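Tudcombe wire sorting notes
README, second version, 01/05/2018

Hi! I'm Haf James, and I look after the folder you just opened. It holds my notes and pictures on sorting loose wire into open bins by color. I started it because my own wire drawer had gone feral, and then Apolline Moulin asked for a copy, and then Prys Dafis did, so now it has a README like a proper grown-up project.

What's in the folder

notes.txt is the long one. It's me thinking out loud, so skim it.
colors.csv lists which wire goes in which bin. One row per kind of wire, 20 rows so far.
pictures is a folder with 471 files in it. They're numbered but not in time order (sorry, I renamed them all in one go and lost the dates).
old is stuff I can't bring myself to delete. Ignore it.

The setup

Three plastic bins, the stacking kind with the low lip at the front, lined up side by side on the brown marble. Black, yellow, green. I like the low lip a lot more than the deep boxes we had before, since you can see what you've got without tipping everything out.

Thin black wire goes in the green bin. I know, I know, there's a black bin sitting right there! Hywel Rowlands brings this up every time. The black bin is for connectors and odd ends, because black wire in a black bin is miserable to find. Orange and red both belong in the yellow one, and they usually get left for last.

Black wire in the green bin, orange and red still out on the marble:
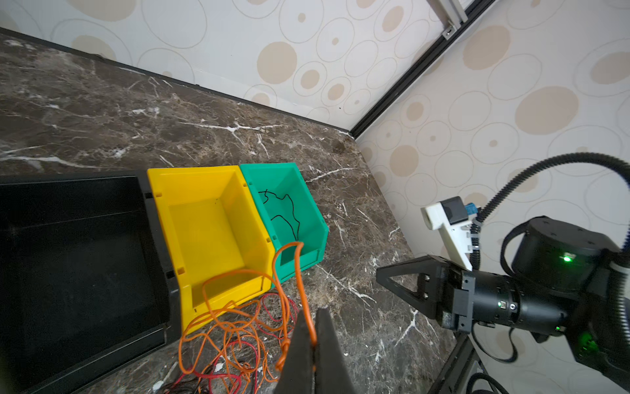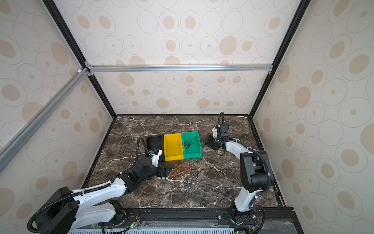
Orange is the stuff I grumble about most in notes.txt. It's springy, it makes big loose loops, and it grabs hold of the red the second you turn your back. My method is to find one strand near the outside of the tangle, lift it, and follow it along with the other hand before pulling on anything. If you pull first you get a knot. Nkrumah Aryee does it the other way and shakes the whole bundle out flat, and he's quicker than me on short pieces, so try both.

How the color list works

Each row has the color, the thickness as I'd say it out loud (thin, medium, fat) and the bin. That's all. I had a column for length and gave up on it after 16 rows. If you see the word "Meltent" in the last column, it's my name for wire with tired, sticky insulation. Don't put that in with the good wire.

Things to know before you use it

The colors are my opinion. What I call orange, Apolline calls red in at least one spot, and we never settled it.

There are 4 duplicate pictures that I know of. They're listed at the bottom of notes.txt.

Please don't rename anything in pictures, the notes point to the file numbers. If you fix a mistake in colors.csv, put your initials in the row so I know who to ask. Prys has a tidier copy with the columns in a different order, so check whose version you've got before you merge anything.

Still on my list for June: bin labels, and a decent way to tie up the short bits.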